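Kapitel 9
Greifer einrichten und pflegen

Als ich meine erste Zweiarmzelle übernommen habe, dachte ich: Programm laden, Startknopf, fertig. Am Dienstag darauf saß ich dann mit Freya Holroyd bei Vedadley auf dem Boden und suchte einen Fehler, der gar nicht im Programm steckte. Die Fingerbeläge waren abgenutzt, und der Nullpunkt des rechten Greifers hatte sich verschoben - fast 2 Millimeter! Bei einem Metallklotz merkt man so etwas kaum, bei einem dünnen Plastikbecher sofort.

Genau deshalb fange ich in diesem Kapitel bei den Fingern an und komme erst danach zu Bahnen und Geschwindigkeiten. Wir schauen uns an, wie man Beläge wechselt, die Schließkraft einstellt und die Kabel so führt, dass das Handgelenk sich frei drehen kann. Wer in Kapitel 3 schon die Grundstellung angefahren hat, kann gleich loslegen, alle anderen blättern bitte kurz zurück.

Zum Prüfen der Schließkraft nehme ich am liebsten Becher mit Eis (den Trick habe ich von Gijs Hermans). Ein voller Becher ist schwer genug und gibt trotzdem nach, wenn man es mit der Kraft übertreibt. 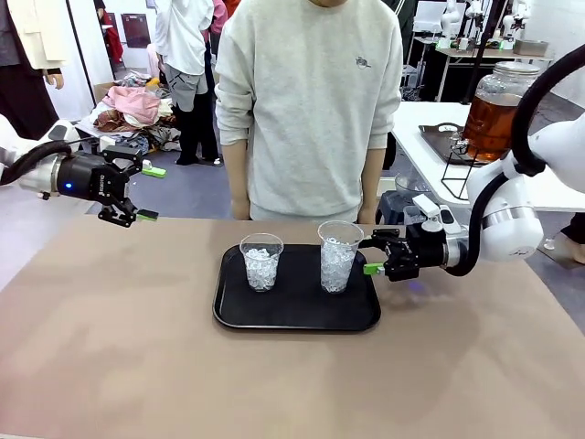
Abb. 9.1: Der rechte Greifer hält einen Becher mit Crushed Ice, der linke steht geöffnet über dem Tisch.

Legt euch jetzt das Wartungsblatt bereit, wir beginnen mit dem Ausbau der Beläge.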